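推块任务里的一次Z轴下压故障

这套台子跑的是桌面推块任务：机械臂末端装一根圆柱推杆，在木板上把彩色泡沫块推到指定位置。代码仓库叫Temer，控制层用的是Odano，日志统一写进Sarmiento。前两个月基本稳定，直到第2219次运行，推杆压到了板面上，控制器报力矩超限，急停触发。

没有人受伤，臂也没坏，木板上留了一个浅坑。不过停机前的那段数据值得写下来，因为报警给出的原因和真实原因不是一回事。

报警码指向第四关节过载。按手册的处理流程，先查负载参数，再查制动器。两项都查过，正常。重新上电，空跑100个周期，没有复现。如果到此为止，这次就会被记成“偶发”，然后在某个夜里再来一次。

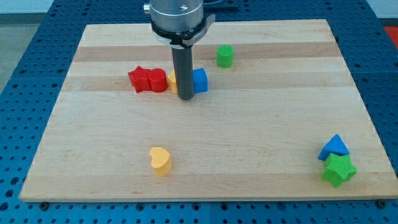

Grulovus实验台，2025年12月30日

推杆的工作高度是固定的。规划器只在XY平面内出轨迹，Z由一个常量给定，杆端与板面之间留一点间隙，够低，能推到块的侧面，又不至于刮到木头。这个设计的前提有两条：板面高度不变，杆的有效长度不变。第一条用塞尺量了四角和中心，没有问题。第二条出了问题。

推杆由黑色夹环固定，夹环侧面有一个扳把状的凸片。松开夹环量杆的伸出长度，比标定文件里的值长。把日志往回翻，从第2148次运行开始，Z向外力的基线就在缓慢上升，到出事那次，中间隔了71次运行。每次只涨一点，都在滤波器的死区以内，所以没有任何告警。

推断的过程如下：夹紧力不足，杆在反复侧向受力下逐渐往下滑。间隙被吃掉之后，杆端开始轻擦板面，摩擦力被力估计模块当成推块的阻力处理。最后一次规划的路径较长，横跨木板的拼接处，杆端卡了一下，阻抗控制试图补偿位置误差，输出越加越大，直到关节力矩越限。第四关节只是最先到达阈值的那个。

还有一个因素，是我自己的疏忽。三月份换过一次夹环，装完只做了XY标定，Z沿用旧值。当时测出来偏差很小，就没有在检查表里加上夹紧力矩这一项。

块的摆放也有影响，但不是主因。几个块贴成一排、杆又落在它们旁边时，侧向力明显大于推单个块的情况。我从Sarmiento里导出了106段接触片段，力的峰值集中在这类密集布局上。散放的块，比如单独立在板子前部的黄色心形，推起来几乎看不到峰。

改动如下。

一、夹环改用力矩扳手锁紧，杆身在夹环下沿处划一道标记线。标记线离开夹环下沿，就不开机。

二、每次启动前增加一次触板检测：低速下探，接触后读Z，与标定值比较，超差直接拒绝进入任务。这段代码放在Odano的启动脚本里，不能用参数跳过。

三、Z向外力基线单独做长窗口统计，不经过死区。死区本来是为了压噪声，结果把漂移也一起压掉了。

四、阻抗控制的补偿输出加硬上限，到上限就停，等人工确认后再恢复。原来的逻辑是到上限后继续积分，这一点设计上就不对。

五、急停之后禁止自动重新上电。这次重新上电是我手动做的，做之前没有把臂移开，也没有先量杆长，顺序错了。正确的顺序是断电，拍照，量尺寸，存日志，然后才谈复位。

触板检测会让每次启动多花一点时间，连续采集时有些烦人，目前没有打算去掉。标记线的做法很土，好处是走过去看一眼就知道。

尚未解决的是杆端材料。现在的杆偏硬，真压下去时没有缓冲。考虑过在末端加一段软套，但软套会改变接触模型，之前的数据就没法直接混用。先用现有的杆跑完这一批，软套的对比测试另开一个分支。

日志片段和启动脚本的补丁已经提交到Temer，分支名是z-drift。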